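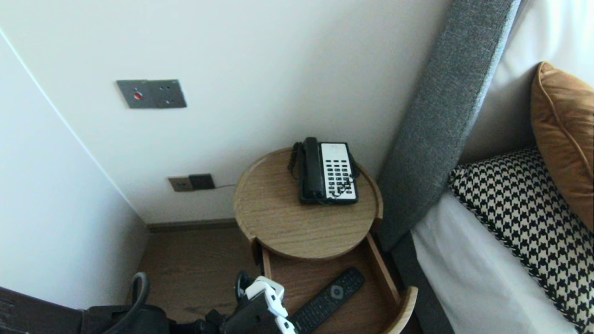
A Hotel Room Puts Three Grippers to the Test

The guest room on the fourth floor has no guests on its calendar until September. For most of July it has belonged to the automation group at Metwally, a hotel operator that wishes to know whether a robot can help prepare a room between one stay and the next, and which kind of hand such a robot should carry.

The question is narrower than it sounds. The company does not expect a machine to make a bed this year. It has asked for the small, repeated jobs that housekeepers perform after the linen is done: opening and closing drawers, setting the telephone straight, returning the remote control to its place. Housekeeping supervisors supplied the list, and the engineers were told to work from it without changes.

"We were asked for findings the purchasing department could use," said Chaimae Ashour, who directs the program. "That meant a real room, with the furniture as it stands."

Three grippers were entered in the comparison. Brundell offered a parallel model with two flat jaws and a strong motor. Wotow sent a suction unit with a single soft cup. The third was developed in-house, with printed fingers that have an opening cut through the side so that they give a little under load. Each was fitted in turn to the same arm, used the same controller and was allowed 16 attempts at every task on the list.

The bedside drawer caused the most discussion. It is curved at the front, and it sits close to the bed, so the arm must come in low and at an angle. The Brundell jaws opened it readily but needed more clearance than the headboard allowed, and twice the arm stopped itself before contact. The Wotow cup could hold the drawer front only when it met the wood squarely. On a rounded face it seldom did.

Inside the drawer, the remote control presented a different problem. Hotel remotes are long, narrow and covered with soft buttons. Suction requires a smooth patch, and there is very little of one on the front. Houda Helmy, who kept the test records, noted that the cup failed to lift a remote lying face up in all 16 attempts, and that the team stopped adjusting the pressure after the second afternoon.

The printed fingers did better. They completed the lift in 14 of 16 attempts, and both failures came on the same morning, before the wrist camera had been recalibrated. 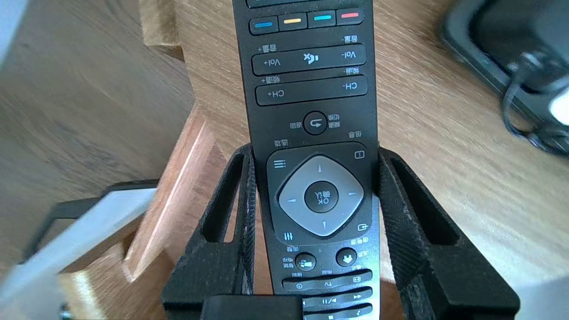 Holding the remote by its long edges leaves the buttons untouched, a point the supervisors had raised early. A robot that switches on the television at full volume while tidying would not be welcome on any floor. The flat jaws could hold the edges as well, but at their lowest force setting they still squeezed harder than the group wished, and Ms. Helmy's records list several remotes with marks on the casing.

Cameras received nearly as much attention as fingers. The arm was first run with a single camera placed high, giving a view of the bedside table and the wall behind it. That view served well for finding the drawer and poorly for closing on anything inside it. Lâm Hồ, the engineer responsible for vision, added a small camera at the wrist and wrote the routine that passes control from one to the other as the hand descends.

"The wrist camera sees the object and very little else," he said. "For the last few inches that is the view I want."

Dark objects remain difficult. A black remote in a shaded drawer offers the software few edges to follow, and black fingers do not help. Mr. Hồ has asked for the next set to be printed in a lighter color. He has also asked for a lamp, and that request is under review — the supervisors would prefer that nothing bright be used near occupied rooms at night.

The controller, supplied by Sasico, drew few complaints. Souad Abdel Hamid, who maintains it, reported one fault in 500 cycles, traced to a loose connector. She recommends a locking connector and a shorter cable.

Cost will weigh on the decision. The printed fingers are cheap to replace, but they wear, and the group changed them 4 times during the trial. Brundell has proposed a softer jaw for its own unit, which will be tested on the same furniture in the fall.

Fouad Salem, who oversees guest room operations, has asked that the second round include the telephone. The receiver must be lifted, wiped and set back on its cradle, and the coiled cord must not be left hanging over the rim of the table.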